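Speaker notes – Good practice at a two-arm bench
Talk for the Prerville users' afternoon. Slot starts at 2.15, questions from the floor at any point.

Slide 1. Title
Say where the rules come from. Clesitz wrote the first version for its own benches. Diekmann cut it down to one side of A4 and we have used that since. It is a house code of practice. It does not replace the machine safety standards or your own risk assessment, and I will say so again at the end.

Slide 2. What the code covers
Light goods only: packing, sorting, tidying. Paper, card, small plastic parts. If you handle glass, blades or anything heated, this code is the wrong one and you need the long version.

Slide 3. Before power goes on
Check the emergency stop first, and press it. Looking at it does not count.
Check cable loops by moving each arm by hand through its full reach. A loop that is fine at rest can snag on an upright at full stretch.
Wipe the wrist camera lens. Dry cloth, no spray.
Look at the gripper pads for wear and for bits of paper stuck to them.

Slide 4. Shared reach
This is the longest section, allow plenty of time. Two arms on one edge will both want the middle of the table. The rule is one arm in the middle zone at a time unless the task sheet says otherwise. Speed in the shared zone is capped at 500 millimetres a second on our benches. Garudness, the scheduler we run, holds the second arm back until the first is clear.

Slide 5. At the bench

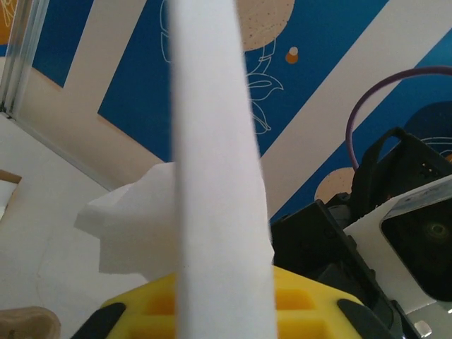
Tissue near the gripper, and then the takeaway supplies with both arms over the table.
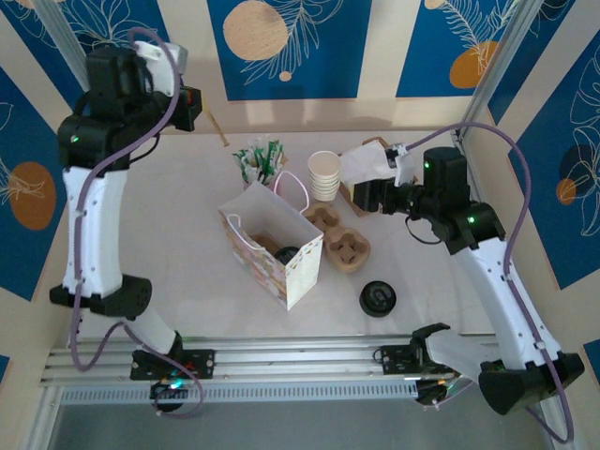

A voice from the Prerville site, sent in with the advance questions, says the one-arm rule slows a packing job too much and that people will switch it off when they are behind. Read the comment out in full. It goes on to ask for a written exception for soft goods, where a light knock between a sleeve and a paper cup does no harm.

My answer: the exception exists. It is paragraph 27, and it has to be on the task sheet before the run starts. Soft goods do not make the arms soft – two wrists meeting is the thing we are guarding against.

Slide 6. Thin and loose items
Tissue, napkins and bag handles move when you touch something next to them. Set the grip force for the weakest item on the sheet. If an item lands outside its place, stop and reset by hand with the arms held.

Slide 7. Records
Log every stop, including the ones you caused yourself. We had 525 entries by December and 55 of them had no reason filled in. Ask the room how they deal with this.

Slide 8. Close
Repeat the point about risk assessment. Copies of the code are on the table by the door.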